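Ticket 988: boiler pressure keeps dropping overnight, Skistovthorpe village hall
Opened by Hazel Bellamy, status: closed

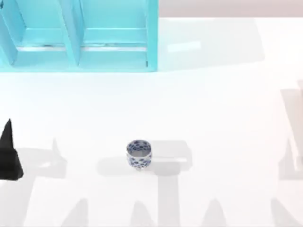
Why does the boiler lose pressure overnight when there's no puddle anywhere?
Most often the expansion vessel has lost its air, so the pressure shoots up when the system's hot, the safety valve lets a bit of water out through the pipe on the outside wall, and by morning you're down near zero.

I wish I'd had that answer in December, when I opened this! I'm leaving my whole log up in case it saves somebody else a cold fortnight.

First entry. Came in at 7 to put the heating on for the toddler group and the boiler (a Wikosa, the older sort with the round dial) was showing its low pressure light. Needle right down at the bottom. I opened the filling loop, took it up to just over 1 bar, closed it again, pressed reset and off it went. Lovely and warm by half past eight. Thought no more about it.

Next morning, same again. Filled it, reset it, went round every radiator with a torch and a piece of kitchen roll, wiping under the valves. All dry. The one by the piano has a green crusty bit on the nut but the kitchen roll came away clean so I left it alone.

Rang the Wikosa helpline and got a recorded message telling me I was number 33 in the queue. I made a pot of tea, drank most of it, and was still in the queue. Gave up and posted on here instead.

Orlando Urrego replied that same evening and asked me to do two things: write down the pressure cold and hot, and tie a freezer bag over the end of the little copper pipe that pokes out through the wall by the bins. I felt a bit daft out there with my elastic bands, but fine.

My readings:
Cold, just filled: 1.2
After an hour of heating: 2.9, and still creeping up
Next morning, cold: 0.3
Freezer bag: a good mugful of water in it

So there was my leak! It had been going down the drain the whole time, and of course I'd never have seen it from indoors.

Orlando said a healthy system might go up by half a bar or so as it warms, and a jump like mine pointed at the vessel. He told me to find the valve on it (like the one on a bike tyre, under a plastic cap) and press the pin for a second, boiler off and cold. Air means it may only need pumping up. Water means the rubber inside has split and you want a new one. I got a spit of air and then nothing at all, so I was quite hopeful.

I didn't fancy doing the next bit myself. The vessel on ours is behind the front casing, and the manual is very clear that the casing is for registered engineers only. We had a chap out from Huanca Heating, who drained the pressure off, pumped the vessel up to 0.75 with an ordinary foot pump, waited, checked it again, and refilled the system. He also swapped the safety valve, as once they've been dribbling for a while they often don't seat properly again. Good job he did, the old one was full of grit.

A few things I got wrong along the way, for the record. I topped up every single day for more than 7 days, and all that fresh water isn't kind to the radiators. I also left the filling loop very slightly open one afternoon, which muddled a whole day's readings and had poor Orlando scratching his head. If your numbers make no sense, check that tap first.

The engineer put inhibitor in as well, a 500 ml bottle, as the stuff we had must have been pretty watered down by then.

Readings since the visit:
Cold: 1.2
Hot: 1.6
Next morning: 1.2
A week on: 1.2

Freezer bag dry every time, so I've taken it off.

Late addition: someone from the Wusirholm hall asked whether theirs could be the same thing. Theirs drops slowly over a month and doesn't climb much when hot, so Orlando reckons a weeping radiator valve is likelier, and he's asked them to start a separate ticket with their own hot and cold readings.

Closing this one. Thank you, Orlando, I owe you a cake.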